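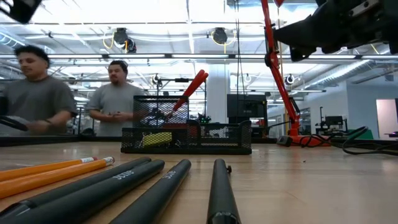 双腕アームの作業台、予算391万円の配分について相談です

ロボット導入・見積もり相談板 > 研究室・小規模工房

投稿者:hokuto_bench
10月の終わりまでに、来年度の設備の申請書を出さなければなりません。日本語で申請書を書くのは2回目なので、言葉がおかしいところがあれば、それも教えていただけると助かります。

計画しているのは、机の上の小物を扱う双腕の作業台を、今ある台のほかにもう1式作ることです。扱う物は鉛筆、ペン、はさみ、電気スタンドなど、普通の事務机にある物です。重い物はありません。上限は税込みで391万円です。これは部門で決まった金額で、増やすことはできません。

見積もりは3社から取りました。

Mumar:アーム2本、グリッパー、制御用の箱、設置作業まで全部込み。上限にほとんど届く金額です。
Vemeo:アームとグリッパーだけ。フレームと机は自分で用意。かなり安いです。
Montoya:Vemeoと同じような構成ですが、グリッパーの指を交換できます。値段は二つの間です。

私はVemeoに気持ちが傾いています。残ったお金でカメラとフレームの材料を買い、予備のグリッパーも買いたいと思っています。ただ、上の人は「全部込みのほうが安心だ」と言っています。どちらの考えが正しいでしょうか。

投稿者:nejiyama
上の人に一票。自作フレームは材料費だけ見ると安いんですが、切断、穴あけ、やり直しの時間が見積もりに出てこないんですよ。うちはアルミの押出材で組んで、アームの取り付け板の位置を後から変えることになって、板を注文し直しました。納期も延びました。

投稿者:hokuto_bench
nejiyamaさん、ありがとうございます。取り付け板のことは申請書に入っていませんでした。板は予備も含めて注文したほうがいいですか。それとも、溝に沿って動かせる形にすれば一枚で足りるでしょうか。

投稿者:nejiyama
溝で動かせる形がいいです。でも横にしか動きません。高さは最初に決めてください。

投稿者:pasokon_to_neji
私は反対の意見です。全部込みの製品は、机の高さも幅も決まっています。小物の配置を変えて何度も試す仕事なら、自分で組んだほうが後で楽です。うちはVemeoのアームを使っていますが、フレームで困ったことはほとんどないです。困ったのはケーブルです。見積もりに「ケーブル一式」と書いてあっても、配線ダクトや固定具は入っていないことがあるので、確認してください。

投稿者:hokuto_bench
確認しました。Vemeoの「ケーブル一式」は電源線と通信線だけで、固定するものは入っていないそうです。Mumarは配線の処理も作業費に含むという返事でした。

恥ずかしい話ですが、今使っている台では机の上をケーブルが通っています。グリッパーの線もスタンドの線もそうです。新しい台では、天板の端に穴をあけるか、フレームの裏を通すか、どちらかにしたいと考えています。天板は木です。

投稿者:ao_kikai
天板に穴をあけるのは待ったほうがいいと思う。配置が固まってからで間に合う。先にフレームの縦の柱に沿わせて、結束バンドでなくマジックテープで留める。材料費は誤差みたいなものだから、消耗品費に入れれば設備の枠も使わない。

投稿者:hokuto_bench
ao_kikaiさん、その「消耗品費に入れる」という方法は、こちらの規則では難しいです。設備と一緒に使う部品は、同じ申請にまとめるように言われています。ですから391万円の中で考えなければなりません。

配分の案を直しました。割合の大きい順に書きます。

・アーム本体
・グリッパー(予備を含む)
・カメラと取り付け具
・フレーム、天板、取り付け板
・照明
・配線材料
・練習で使う小物

最後の「小物」は笑われるかもしれませんが、審査で必ず聞かれる項目です。前に「文房具を設備費で買うのか」と質問されたことがあります。

投稿者:pasokon_to_neji
小物は笑いませんよ。うちも聞かれました。「評価用対象物」と書いたら通りました。

投稿者:kurage_lab
照明の項目が気になりました。天井の蛍光灯だけでは足りませんか?別に買うなら、理由を申請書に一行書いておいたほうがいいと思います。審査する人は「電気はもうあるでしょう」と言います(笑)

投稿者:hokuto_bench
天井の照明は明るいです。足りないのではなく、アームが上に来たときに手元に影ができるので、横から当てる光が欲しいのです。Lillineの小型ライトを候補にしています。11個まとめると単価が下がると言われましたが、そんなに要りません。

投稿者:nejiyama
11個って、売る側の都合ですね。2個で見積もりを取り直せばいいと思います。

それより予備のグリッパーですが、本当に必要ですか。保証期間の間は修理に出せますよね。私だったら予備をやめて、全部込みの保守契約に回します。

投稿者:hokuto_bench
修理に出している間、台が止まります。Vemeoは修理に3週間と言っています。片方の手だけでできる作業もありますが、はさみを取って箱に入れるような作業は、もう片方の手で箱を押さえたいことが多いです。片腕になると予定が全部ずれます。

それから、グリッパーの指は一番先に傷むと思います。細いペンを机の面から拾うときは、どうしても指先が天板に近くなります。天板に当たったときにどちらが負けるかは、指の材質によります。Montoyaの「指を交換できる」という点は、ここで価値があるかもしれないと考え始めました。
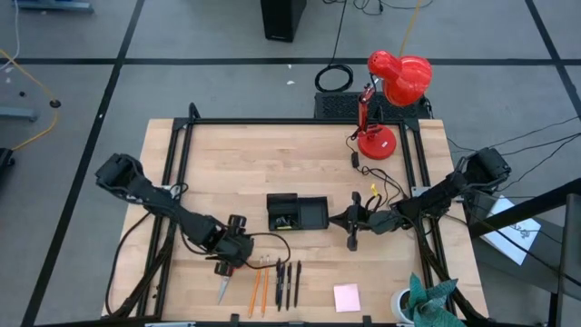
ao_kikaiです、横からすみません。指だけ交換できるなら、予備は指のほうだけでよくないですか。グリッパーを丸ごと予備で持つのは高い。Montoyaの指は単品で買えるのか、最低注文数はいくつか、そこを先に聞くべきだと思う。単品で出ないなら交換式の意味がない。

投稿者:hokuto_bench
おっしゃるとおりです。夕方にMontoyaに電話して聞きました。指は左右の組で注文でき、最低注文数はないそうです。指先に貼るゴムだけでも買えます。見積もりに指の予備を追加して、もう一度出してもらうことになりました。

投稿者:pasokon_to_neji
Vemeo派としては少しさびしいですが、その用途ならMontoyaは悪くないですね。一つだけ。Montoyaの制御用の箱は以前、縦に置く形しかありませんでした。台の後ろの床に置くつもりなら、ケーブルの長さを確認してください。標準の長さだと、アームをいっぱいに伸ばしたときに引っ張られることがあります。

投稿者:hokuto_bench
ありがとうございます。床に置くつもりでした。長いケーブルは別料金でしょうか。

投稿者:pasokon_to_neji
うちが聞いたときは別料金でした。今は知りません。

投稿者:nejiyama
話がどんどん部品の足し算になっていますけど、私はまだ全部込みのほうがいいと思っていますよ。指の予備、長いケーブル、取り付け板、固定具。ここまで足して、組み立てる人の時間を足したら、Mumarとの差はどれくらい残りますか。表を作って比べてみたほうがいい。

投稿者:kurage_lab
私もその表を見たいです。人の時間は、申請書では書かない部門が多いと思いますが、上の人に説明するときは効きます。

投稿者:hokuto_bench
表を作りました。金額は見積もりの条件で公開できないので、結果だけ書きます。

Montoyaに部品を全部足しても、Mumarより安いです。ただし差は、最初に思っていたより小さくなりました。自分たちが組み立てる時間を入れると、差はさらに縮まります。ほとんど同じと言ってもいいです。

同じなら、後で形を変えられるほうを選びたい、というのが私の考えです。nejiyamaさんのご意見も申請書の「比較検討」の欄に書きます。書き方は「一括導入の場合、設置の負担は小さいが、構成の変更に制約がある」で失礼になりませんか。

投稿者:nejiyama
失礼ではないです。「制約がある」より「制約が生じる可能性がある」のほうが、Mumarの営業さんが見ても角が立たないかな。あと、フレームの高さ、先に決めてくださいね。二回目ですけど。

投稿者:hokuto_bench
直しました。高さは、今の台をもう一度測ってから決めます。Montoyaから新しい見積もりが届いたら、ケーブルの件も含めてここに書きます。

投稿者:ao_kikai
見積もりの有効期限も見ておいて。申請が通る前に切れると、取り直しになる。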